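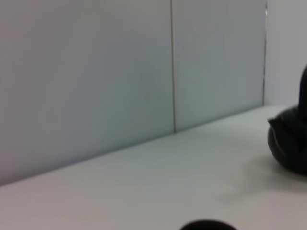 Witari wall panels: frequently asked questions

Ordering and delivery

What sizes are the panels supplied in?
The standard width is 1000 mm. Height is cut to order from the room drawing, with a tolerance of 1 mm either way. Narrower panels are cut from the standard width and sealed along the cut edge before they leave the works.

Which finishes are available?
Matt and satin. Matt is held in stock in all colours. Satin is made to order and takes longer. Gloss was withdrawn in March and can no longer be matched for repairs; customers with gloss walls should ask for the nearest satin and replace up to a corner.

Can I order a sample?
Yes. Samples are offcuts and may come from a different batch from your order. Small differences in shade between batches are normal. If you are extending an existing wall, quote the batch number printed on the back of the packing note and we will tell you whether any of it remains.

How are the panels delivered?
Flat, on a pallet, face to face with a paper sheet between each pair. The driver delivers to the kerb only. Check the corners before signing. Damage reported after the note has been signed clean is dealt with by Harish Rana in the claims office, but takes longer to settle.

Preparation

What can the panels be fixed to?
Plaster, plasterboard, brick and sound existing tile. Paint must be scraped back where it flakes. Do not fix to wallpaper, fresh plaster or bare chipboard.

How flat does the wall need to be?
No more than 5 mm out over the length of a two-metre straight edge. Beyond this, use battens. The adhesive bed will take up small hollows but will not hide a bowed wall, and a panel pulled in to follow a hollow will tend to lift at the edge later.

Do the panels need to stand in the room before fitting?
Two days, laid flat, with the wrapping opened at both ends. Heating should be at its normal setting.

Fixing and joints

Which adhesive should I use?
Herno 60 or any solvent-free panel adhesive of the same class. Apply in vertical strips, starting 50 mm in from each edge. Solvent adhesives soften the core and will void the guarantee.

What gap should I leave between panels?
3 mm at each vertical joint and 5 mm at floor and ceiling. Butting panels together is the most frequent cause of failure seen on our site visits.

Should the joint be filled or left open?
Either, in a dry room. In kitchens and washrooms it must be filled, with a cover strip or a flexible sealant. Hard filler will crack. Sasham supply a sealant in every Witari colour, and a slightly darker one for those who prefer the line to show.

How do I finish the bottom edge above a worktop?
Fit the worktop first. Stand the panel on 5 mm spacers, let the adhesive cure overnight, remove the spacers and seal the gap. Do not let the panel carry on the worktop – any movement in the units below will be passed straight to the wall.

Can I cut panels on site?
Yes, with a fine-toothed saw, face up for a hand saw and face down for a circular saw. Seal every cut edge. For sockets, drill the corners of the opening first and cut between the holes. Square inside corners start cracks.

Care

What can I clean them with?
Warm water and washing-up liquid. Wipe matt panels with long strokes; hard rubbing in one spot will polish it, and the mark is permanent. Avoid bleach, scouring cream and melamine sponges.

Can a single panel be replaced?
Yes, although it will be destroyed in removal. Cut out the sealant on both sides, split the panel down the middle and lever it off in halves. Allow nearly a day for scraping the old adhesive back.

How long is the guarantee?
13 years in homes, 5 in commercial premises. It covers delamination and fading, and excludes impact and incorrect fixing.

Who do I contact with a technical question?
Rekha Vashisht or Kuldeep Joshi at the Ahuja depot. The technical line is closed on Tuesday afternoons. Please have your order number ready.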